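Home | Browse | Ask | Tags | Members | Sign in

Is a padded gripper enough for sorting fruit, or do I need to spend more?

4 min read

Posted by Paula Vlad

I'm putting together a small tabletop sorting job with one arm. Baskets on a white table, a few pieces of fruit between them, and the arm has to put each thing in the basket with the right name. The names are written by hand on the table, and the camera looks down from head height.

The sales rep from Duronell wants me to replace my plain padded gripper with their adaptive one. It costs $2,546 more than what I have now. His argument is that bananas are "a known failure case" for simple grippers. He sent a video in which their hand picks up a banana over and over. I noticed that every clip starts with the banana in the same spot, so I'm not exactly sold.

Has anyone run both on the same table? I don't care about lifting strength. I care about curved things lying at a bad angle and small round things that roll off when one finger gets there first. 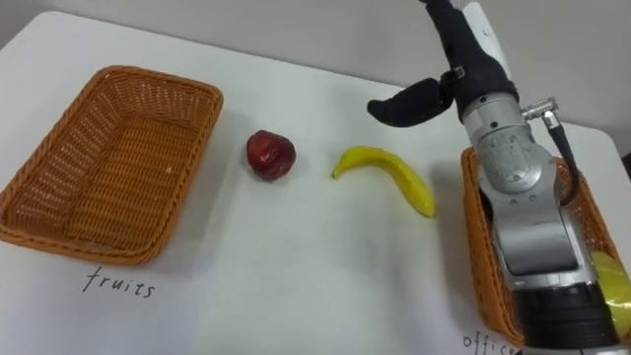

My other worry is the camera. When the arm comes in from the right it hides a good part of whatever is behind it, and a better hand won't fix that. The rep says his software "handles occlusion" and changed the subject when I asked how. If the money should go to a second camera I'd like to hear it before I sign anything.

Posted by Senthil Bangera

I compared the Duronell hand with a padded one from Trisach in April, same arm, same controller. I did 47 tries with each, moving the fruit by hand between tries and turning the banana to a new angle every time. The padded one dropped or missed 13. The Duronell missed 11. I would not pay that kind of money for two.

More useful is where the misses came from. Nearly all of them, with both hands, were the arm closing in the wrong place. The fingers came down toward the stem end, the banana swung around, and away it went. Once I made the planner aim for the middle of the curve and turn the wrist across it, the padded gripper mostly behaved. I did not rerun the full set after that change, so treat "mostly" as my opinion.

Round fruit is a different problem. If one pad touches early it pushes the fruit along the table. Slow the last bit of the approach and check that your fingers are centered before you blame the pads. Also check that both pads are worn the same. Mine weren't.

On the camera, yes, spend there first. I added a cheap one on the opposite side from the arm. Before that, the system kept guessing at the contents of the basket behind the wrist, and it guessed with great confidence. You can also do it for free by parking the arm out of view, taking a look, and then moving. It costs you time on every cycle, but for a tabletop job who cares.

Ask the rep for a run where you place the fruit. Mine got very busy that week.

Posted by Rostislav Halás

Just get the Porka. We have one and it picks up everything. Never tried fruit but it does bottles and boxes no problem. Adaptive grippers are the future anyway so you will end up buying one sooner or later.

Posted by Paraschiva Stanciu

Small addition to Senthil's post. Look at your labels too. Handwriting on a tabletop is fine for people, but if the system has to read it live, the arm can cover part of a word at the worst moment. I'd read the labels once at startup with the arm out of the way and store the positions. I have used a Haddad controller that reread them on every cycle and I could not find a setting to stop it. The manual claimed there was one.

Comments

Vasilică Manole: 47 tries is not many. A difference of two could easily be luck.

Senthil Bangera: Agreed, and that's sort of my point. If it takes hundreds of tries to see the difference, I can live without it.

Rostislav Halás: Porka has a sale on right now fyi

Paula Vlad: Asked the rep for a test with me placing the fruit. He offered another video. Ordering the second camera and keeping my old gripper for now.

Reply | Share | Report | Back to top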